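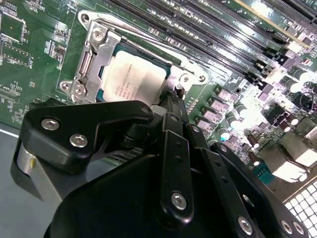
May
By the Kuston Reuse Study Group

3. Why households keep old computers

In this section we look at the time between the last use of a home computer and the day it leaves the house. Earlier studies of electronic waste often begin at the collection point, where the objects can be weighed and sorted. For the question of this paper such a beginning is too late. A desktop computer which is brought to a collection point may have stood in a closet for many years, and during these years it has lost most of its value for a second user.

3.1 The three towns

The answers come from 509 households in Kuston, Ballent and Norkatham. Kuston is the largest of the towns and has a permanent collection yard, open also on Saturday mornings. Ballent has no yard of its own, and the residents have to drive to Kuston or wait for the truck which comes in spring and autumn. Norkatham lies on the other side of the river, and its waste service is run by a private company, Gunn, under a contract with the town. Gunn collects large appliances at the door, but small electronics must be brought to the depot by the resident.

We sent the questionnaire by mail together with the water bill, because this bill reaches both owners and tenants. It asked if there was a computer in the home that was not used any more, where it was kept, and for what reason it was kept. The last question was open, with four empty lines. Many respondents used all the lines, and a few of them continued on the back side of the sheet. We also visited 18 households and talked with the person who had filled in the form. The visits took place in the late afternoon and were usually held in the kitchen.

3.2 Storage places and what they tell

The most common storage place was a closet in a bedroom or a hallway. The basement came next, and the garage after it. We had expected the garage to be more important, as it is the usual place for things which wait to be driven away. In the visits it became more clear to us that the choice of the place depends on the intention. Computers in the garage were described as "ready to go" or "for the next trip." Computers in a bedroom closet were spoken of in another way. The owner still considered them as a part of the home, and sometimes as a kind of archive.

The place has also a practical effect on later reuse. Basements in Norkatham are often damp in spring, when the river is high, and a computer which is kept there on the floor is exposed to this moisture every year. A heated closet is much kinder to the machine. It follows that the households with the weakest intention to give up the computer are the same ones who store it in the best condition.

3.3 Reasons given

The reason written most often was the wish to save photographs and letters from the old machine. Respondents knew that the files were there, but they did not have the time or the knowledge to move them. One woman in Ballent wrote that she "only needs one free weekend," and in the visit she told us that she had said the same to her sister when the computer was put away. We met this kind of answer in all three towns, and it did not depend much on the age of the respondent.

The second reason was worry about private data. Here we noticed a misunderstanding which could be corrected easily by better information. Several respondents believed that all personal data is kept on the motherboard, the large circuit board shown in Figure 3, and they were therefore not willing to give away any part of the machine. In an ordinary home computer the documents and pictures are stored on the drive. The drive can be taken out, and the rest of the machine may then be given to another person with little risk. When we explained this during the visits, most people were surprised, and two asked us to write it down for them.

The third reason was the price which had been paid. Respondents remembered this price well, even when they had forgotten the year of the purchase. They felt that to bring such an expensive object to the yard for nothing would be a waste. We find this feeling understandable, but it works against its own purpose, as the resale value falls with each year of waiting.

3.4 The effect of the collection rules

We compared the answers with the local rules. In Kuston, where the yard is open all year, fewer respondents named distance as an obstacle. However, the wish to save files was named there as often as in Ballent. A shorter way to the yard does not help a household which is not ready to let the computer go.

In Norkatham the rules were poorly known. Gunn prints them on the last page of its calendar, under the dates for garden waste, and 12 of the respondents wrote that they were waiting for a door collection of small electronics, a service that the contract does not include. We return to these households in Section 4, where the wording of the calendar is discussed together with the leaflets used in Ballent.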